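**Why does my simulated gripper do so well in training and so badly with new backgrounds?**

Hello all! I've been following the Stestava method (swap the scenery, keep the task) and trained on 3000 episodes, but only 18 of my 154 test runs came good. Wrist views from the simulator:

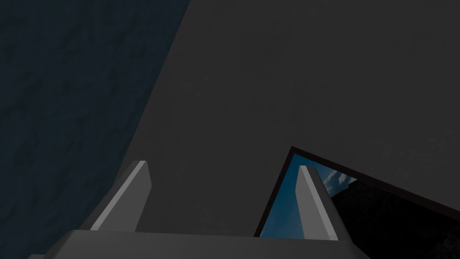
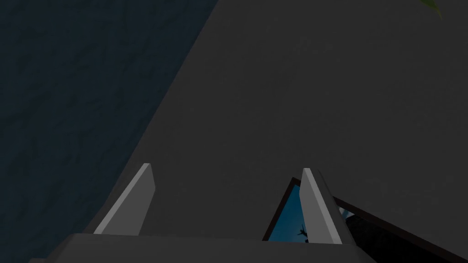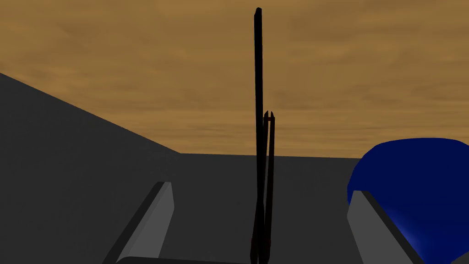 Is it the textures, do you think, or my camera angle?

**Answer 1**

Probably textures, bless them. Keep some backdrops out of training altogether, then test only on those.

**Answer 2**

Had the same in Larka. More episodes?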